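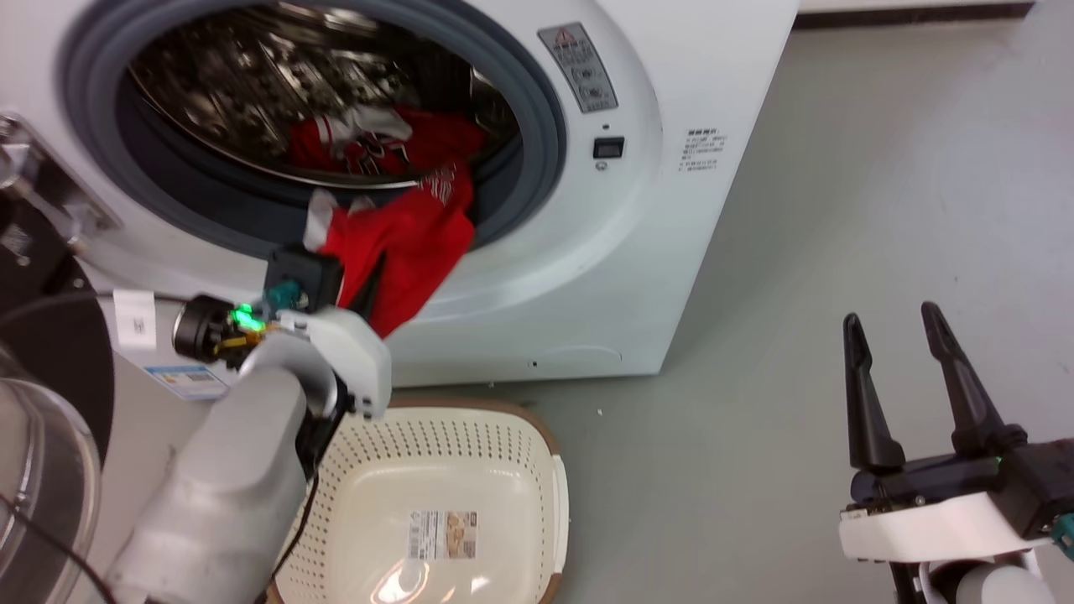 Red Wash, Once Again

The Girkham kit is a cheerful red with white lettering and white trim, a combination chosen by people who had never done the laundry. Fourteen shirts of it go through the machine after every home match, and the club has owned this set since January. Some notes, then, for whoever is next on the rota.

Wash red with red. The away socks are white and would like to stay that way. Last season's were pink by the Løken game, and we heard about it from their end of the field for most of the second half.

Turn the shirts inside out, lettering included, and keep it cool. Do up the collars if you have the patience. Take the load out when the cycle ends and feel around the inside of the rubber door seal before you walk off, where in one month we recovered a mouthguard, 11 hair ties and a bus ticket to Zindadia.

Hang everything by the hem. The dryer is for towels, whatever you were told by the under-11s, who now own several very small shirts.

The Isik tournament is next, with 9 games over two days and one kit. Bring a book.

Last updated: May 22, 2019

Recent items
Boot Room: A Plea
Who Has the Corner Flags?
Isik Tournament: Parking and Packed Lunches
Lost Property, Volume Two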